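Hevwood to close Stovholm drying line, shift work to Kinnunen site

February 2023

Hevwood will shut the older of its two kiln-drying lines at Stovholm and move the remaining volume to its Kinnunen site, the company told employees in a written notice. The line has a rated capacity of 1,222 cubic meters per month and handles birch and spruce for furniture parts.

The notice puts the number of affected positions at 18. Eleven of those employees have been offered transfers to Kinnunen on current pay grades. Terms for the other seven are still under negotiation.

Esko Heinonen, operations manager at Stovholm, said the decision followed a review of heating costs completed in August. The line's boiler is fired with light fuel oil and cannot be converted to bark or chip fuel without replacing the heat exchanger and most of the pipework.

"The kiln chambers themselves are sound," Heinonen said. "The heat supply is the problem. We priced a conversion twice and the payback period was too long both times."

The newer Stovholm line, which runs on chip fuel, is not affected. Planing, edge gluing and packing will also continue at the site.

Kinnunen currently dries to a target moisture content of 8 percent for interior stock. Stovholm customers who order at 10 percent will be served from a separate chamber there, with a minimum batch of 84 cubic meters. Smaller orders will be combined, and delivery times on those are expected to lengthen by up to nine working days.

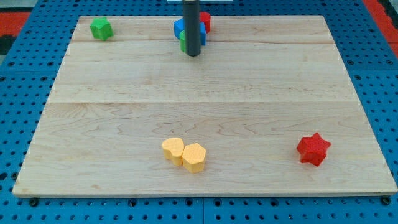

Category: Wood Products / Processing

Kristine Dimaculangan, purchasing lead at the furniture maker Goko, said the company had been informed of the change and had asked for trial deliveries before the transfer. Goko buys joined boards for tabletops and shelving and tests each delivery for moisture at three depths.

"A change of kiln means new drying schedules," Dimaculangan said. "We want to see the readings before we release the full order."

Hevwood employs more than 200 people across both sites. The boiler and fuel tank at Stovholm will be offered for sale once the line has been drained and inspected.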